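4. Clearing the table

Okay, dinner's over and everybody has wandered off to the couch. I do this part before I even think about running water, and it goes pretty fast once you're in the habit.

Step 1. Take the glasses away first. They tip over if you leave them for last (ask me how I know!), and I like them lined up by the sink before anything greasy gets there.

Step 2. Scrape each plate into the bin with the soft spatula from the Zelonwood set. Please don't use a fork – the glaze on these plates is shiny and a fork will leave gray lines that take forever to rub off.

Step 3. Check for crumbs before you pick a plate up. The lavender ones have raised rings near the rim, and little bits love to settle there and then roll onto the floor as soon as you tilt the thing. Three orange crumbs on a pale purple plate are easy to spot. White ones on my old white plates, not so much. 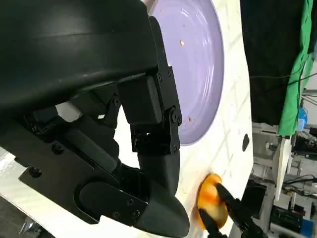
Step 4. Stack by size, biggest on the bottom, and stop at six. I used to go higher and I've lost two plates that way.

Note: Venla Niskanen wrote to ask if you can stack them unscraped if you're in a hurry. You can, but then you're washing the bottoms too.

Caution: Let a plate that's been in the oven cool for 28 minutes before it goes anywhere near cold water. I set the timer on the stove and go sit down.

Step 5. Wipe the table, starting at the far side and pulling toward you, with your other hand cupped under the edge.

5. Washing and drying

Fill the left side of the sink halfway – warm, not scalding – and add one squirt of soap.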